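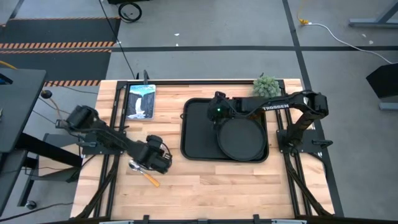

Club racing notes, October

The last round of our touring car season was held at Prekorstead, and it was a race with two very different halves. In the first half almost nothing happened at the front. The Wekmont car started from pole, made a clean start and kept a small gap for the whole first stint. Behind it the Cuervo car was saving its tires, and many of us in the grandstand thought it was simply too slow.

Then the rain came over the hill at the far end of the circuit. It was light rain and it fell only on the last sector, so the teams had to decide quickly. Wekmont stayed out on slicks. Cuervo came in for wets and lost a lot of time in the pit lane, where three cars had arrived together.

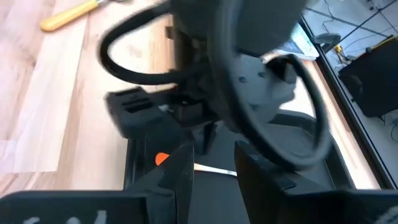

For several laps this looked like a bad mistake. The track was still dry on the main straight and the wet tires were getting hot. But the rain became stronger, and soon the leader was sliding wide at the hairpin on every lap. Cuervo passed there, on the inside, with 2 laps to go, and won by less than a second. The Ustgate car was third after a calm drive from the back of the grid, where it had started because of a gearbox change.

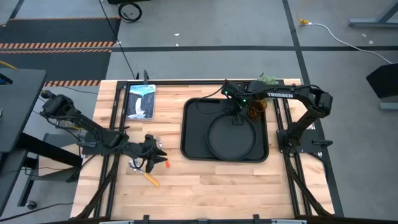 The championship was decided by the same pass. Before the start Wekmont was leading in the points, and second place would have been enough if Cuervo had finished lower than first. In our club we like to argue about such things for the whole winter, and I expect we will again. A black tape line, like the ones that cross the gray floor around the table in the picture, will mark the spectator area in the scrutineering bay next season, so please stay behind it when the cars are being weighed. Several people walked in front of the scales this time and the marshals were not happy.

The official attendance at Prekorstead was 1,797, the best of the year. The shuttle buses from the lower parking lot were full until late in the evening, and we are sorry for the long wait. For the first round we have asked for more buses.

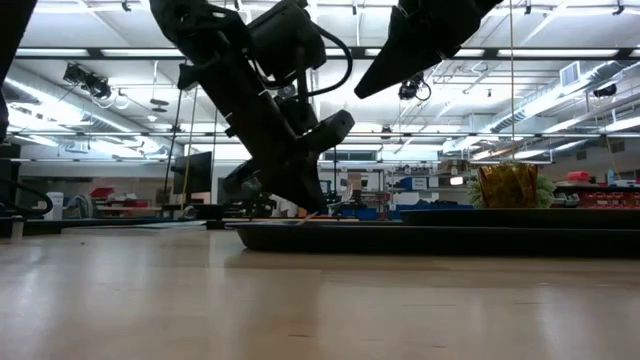

A foil-wrapped pot and its green plant, behind the black tray.

Entries for next season are now open at the club office. Drivers who raced this year keep their car number until the end of the month. After that, free numbers will be given in the order in which the forms arrive. The entry fee for juniors stays at 100.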